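Storing Cut Broccoli in the Refrigerator

Use this method for fresh heads that will be eaten within the week. For longer storage, blanch and freeze.

Equipment: a sharp knife, a colander, two clean kitchen towels, a shallow container with a vented lid. The Netden produce box and the Stindon flat tray both fit a standard shelf.

1. Set the refrigerator to 36 °F. Check it with a thermometer placed on the middle shelf overnight. The dial number is not a temperature.

2. Select heads with tight, closed buds. Yellow buds indicate age. Reject stems that are hollow or split at the base.

3. Do not wash whole heads before storage. If the broccoli is to be cut first, rinse it under cold running water, shake it, and drain it stem up for 10 minutes.

4. Trim half an inch from the stem. Cut the florets where the branches meet the main stalk. Peel the stalk and slice it across; it keeps as well as the florets.

5. Dry the pieces on a towel until no water transfers to a fresh section of cloth.

6. Line the container with the second towel, folded once. Add the pieces in a single layer, two at most. Fit the lid with the vent open.
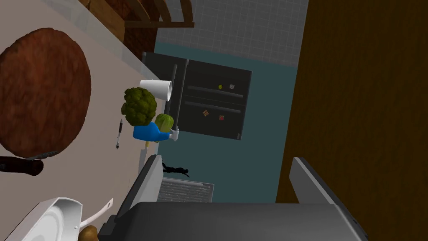
Benden wrote in to say that the towel should be changed on day two, when most of the moisture has come out, and that florets kept this way stayed firm for 6 days against 5 with the original towel left in place. Changing it is optional in a dry refrigerator.

Whole heads, unwashed, go in an open bag in the crisper drawer set to high humidity. Keep them away from apples and pears, which give off ethylene and yellow the buds.

Discard any pieces that are slimy or have a sour smell. Limp stalks without either sign can go into soup.

Related
Blanching times for green vegetables
Reading a refrigerator thermometer
Freezing peppers without clumping
Tatlı: a sweet pepper relish in 8 steps

Contact | Copyright 2025 Netden Kitchen Notes | Back to top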